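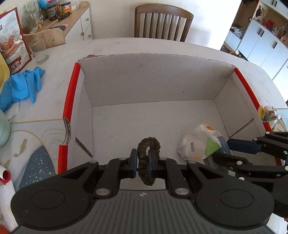

Fig. 1. Open white cardboard box with a brown hair tie, on a white table.

Packaging and Waste, handout 4: reading a green claim

Bring this to the seminar with your own marked-up copy of the Skotley leaflet. Chun-yin Chou will take the second half.

Last time we left off at the word "recyclable". It tells you what could be done with a box if somebody collected it, sorted it and found a mill that wanted it. It tells you nothing about what was done. Plenty of firms are happy for you to mix the two up.

Take the Gredura mailer. The firm says 98 per cent of the pack is "paper-based". By weight? By area? Does a coated board count as paper all the way through? I wrote and asked, and got back a second leaflet with more leaves printed on it.

Alva prefers comparison. Its new carton is "lighter", and the small print compares it with a carton the firm had already stopped using. A lighter box may still be a worse one if more goods arrive broken and have to be sent again. I have yet to see a leaflet that counts the returns.

Small goods are where I would look first. A hair tie, a button or a spare fuse can travel in a paper envelope, so ask how much of the box is there for the shelf and how much for the goods. Sellers will say that sorting machines need a minimum size. Sometimes they do. Ask which machine.

Fladura's pledge has 3 targets, none with a starting year. A cut of any size means little until you know what it was cut from.

For the seminar: pick one pack from home, copy out every claim on it word for word, and write beside each what you would need to see before believing it. One side of paper. "More research is needed" will get no marks.

Reading: course pack, section 4, skipping the trade body's foreword.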